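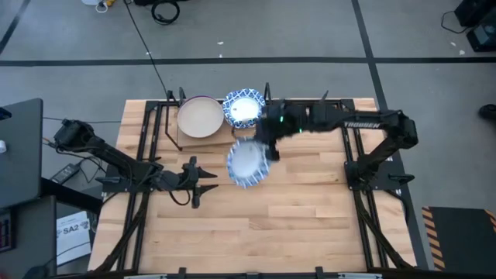 Notes from the bimanual bench at Rindeck's open day, for those on the list who could not get to Clulden, and in answer to Honeylyn's questions quoted further down. The short version is that the plate task is in better shape than the written summary suggested, and the scheduling side is worse. Both arms were powered for the whole session but most of the plate work is one-armed. The right arm does the reaching and carrying while the left stays folded with its gripper open, and the transfers go across the middle of the table to or from the tan board at the far side. The blue-rimmed plates are the ones to watch. The grip is on the edge, so the plate hangs at whatever tilt the fingers allow, and at normal travel speed that tilt is enough to matter on the set-down.

On Fri, Honeylyn Pascual wrote:
> I have the one-page handout from Rindeck but not much else. Can whoever
> went please report on the following, for the Ludent proposal:
>
> (1) Is the plate transfer running from a learned policy, or is someone
> driving it?
> (2) What does it do on a miss?
> (3) Would our existing bench take the same arms without a rebuild?
> (4) Cycle time. The handout says "comparable to manual", with no figure.
>
> I would also like to know if they changed the finger pads from the ones
> Gwenllian saw in the autumn, as we have a box of the old type.
>
> Honeylyn

Taking these in order.

(1) Both. The morning block was teleoperated, with Leobardo Ayala on the leader arms, and the afternoon block was the policy with Leobardo standing by on the stop. They were clear at the start of each block as to which was which. The policy had been trained on 400 demonstrations, all recorded on the same bench over a fortnight by two operators. I asked if the operators were balanced across plate types and the answer was no: one of them did nearly all of the beige plate and the other did the patterned ones. Leobardo agreed this was a confound and said it would be fixed in the next collection. I would not read anything into the difference between plate types until it is.

(2) On a miss the gripper closes on nothing, the finger position goes below a threshold, and the arm returns to a hover pose and tries again. Two retries, then it parks and waits for a person. The threshold is set by hand. A plate held by the last few millimetres of rim passes the check, so a poor grasp is treated the same as a good one until the plate comes down at the wrong angle. In the afternoon block I logged 77 attempts, of which 74 ended with the plate flat on its target. Two of the three failures were set-downs of the kind just described. The third was a park after two retries, with the plate too near the edge of the board for the lower finger to get under it.

Those are my own counts from a stool beside the bench. Rindeck will have their own logs and I have asked Janelle Talavera for them.

(3) Probably, with new end rails. Their table is a wooden top in a black extrusion frame, with an arm fixed at each end facing inward. Ours has the arms side by side on the long edge. The policy will not carry over between the two layouts and neither will the demonstrations, in my view, though Gwenllian thinks some of the wrist camera data could be reused. The rails are a small job. The larger issue is reach. With the arms facing each other there is good overlap in the middle and not a lot of margin at the far corners, and Ludent's tray is wider than anything shown on the day. Dayana Cuadros has the tray drawing and said she would check it against the reach envelope before we go any further.

Cable routing needs some thought as well. I noticed the lead from the right arm runs down along the frame, which is tidy enough for a fixed bench, but Ludent want theirs on castors.

(4) I did not get a proper cycle time. Teleoperated transfers looked to be around nine seconds from leaving hover to release, and the policy was slower, mainly because it pauses above the plate before it commits. "Comparable to manual" is only true if manual means Leobardo on the leader arms. It is nowhere near a person clearing plates by hand. I would take that phrase out of anything we send to Ludent.

On the finger pads: changed. The old type was a flat moulded pad. The new ones are softer and have a shallow groove across them. Janelle said the groove helped with thin rims and made no difference on the thicker ones. She did not have numbers with her. The mounting holes are the same, so the box of old pads is usable if we want a baseline.

Other points from the day, in no particular order:

The stop circuit was demonstrated twice, once with a plate in the gripper. The arm holds position on a soft stop and sags on a power cut. They had a folded towel down for the second one. We should write the sag into our risk assessment, as the current version assumes the arm holds in both cases.

There was a question from the Rivera people about stacking. It has not been tried on this bench. Leobardo's opinion was that stacking plates with a raised rim would need the second arm to steady the pile, and that this is the first plate task where having two arms would earn its keep. I agree with that.

Lighting was the overhead fluorescents with the roller door shut. At about three someone opened the door for a delivery and the next attempts were visibly hesitant, with longer pauses over the plate. They all finished. I have them marked in my sheet if anyone wants to separate them out.

Demonstration data is stored per episode and they are at 600 GB for the bench in total, including tasks not shown on the day. Nothing is down-sampled before it goes to the server. If we copy this arrangement we will fill our current disk by August.

Actions as I have them:

Janelle to send the afternoon logs and whatever there is on the pads.
Dayana to check the tray against the reach envelope.
Gwenllian to price end rails in our extrusion size.
Me to redo the risk assessment for the power cut case.

Honeylyn, can you find out from Ludent if their plates are rimmed or coupe? The handout assumes rimmed throughout, and with a coupe plate there is much less edge for the fingers to get hold of. If it is coupe I would want a second visit with a few of their own plates in a box before anybody commits to a price.

My log sheet is in the shared folder under bench visits. The column headed R is retries, and blank means none.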